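Household manipulation (robotics)

Household manipulation is the branch of robotics concerned with chores such as tidying, sorting and folding. Machines can do some of this work under arranged conditions. Claims that they are ready for homes remain poorly supported.

Putting toys into a tray is a common bench task. 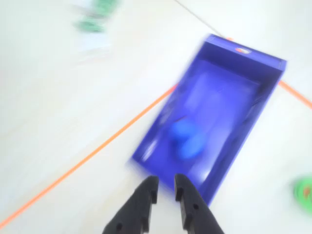
Results depend heavily on the setup. In a trial at Senduvine, an arm named Ada finished 85 percent of its pickups on a marked table, but only 30 percent once the table was moved to another room. Ida Kleinschmidt, who reviewed the trial, objected that failed grasps retried by hand had been counted as successes.
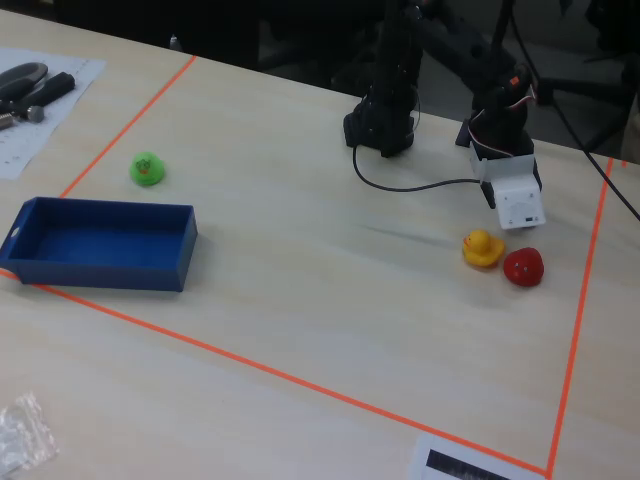
Shop-floor claims deserve similar caution. Julián Echevarría has argued that a demonstration of roughly 800 pickups says little about cost if a person must stand by throughout. No independent test of unattended work in an ordinary home had been published by the group as of Sep 21, 2025.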